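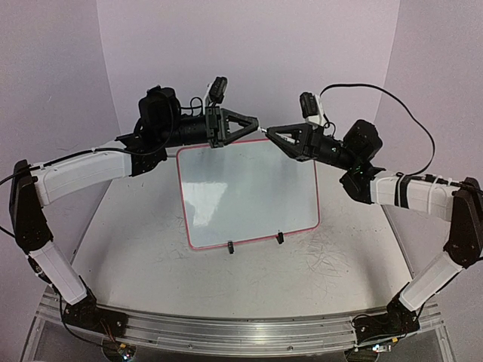

Bench notes, two-arm cell
Posted in July by the bench team, Narnavby workshop

Home | Notebook | Parts | Search

1. Fingers
Trying the Plirken tapered fingers on both arms, whiteboard clipped in the middle. Closing force left at 6 on the controller scale. The Hasham flat pads were poor on thin items last month, so they stay in the drawer for now.

2. Writing
Text is "You're encouraged". The letters come out uneven and a bit shaky. Right gripper sits over the end of the line, so the fixed camera only gives us "You're enc". Want a second view for scoring. 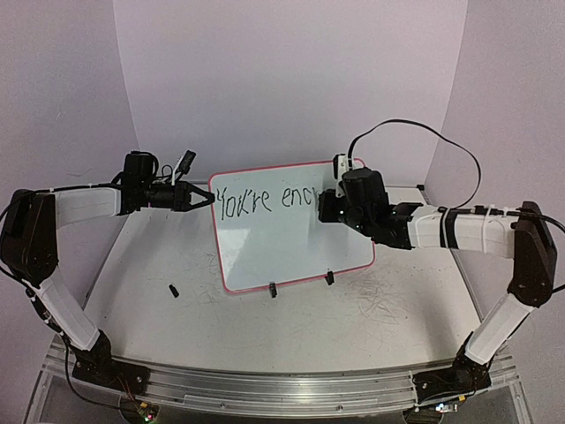 3. Wrist cameras
Exposure is set to 2000 on both wrists. Fast moves still smear at that setting, pink strip included. Next change is shorter exposure
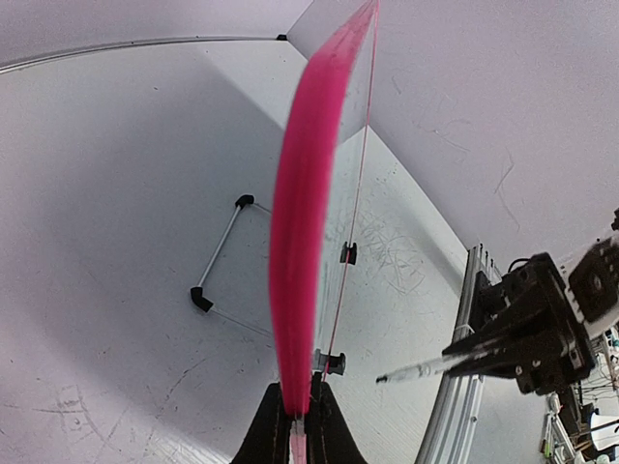
and more light from the top, then repeat with the Zamani controller at the same speeds. Keep finger type fixed until that is done.

Recent entries
Hasham pads, thin stock
Zamani controller, first power-up
Cable ties and wrist travel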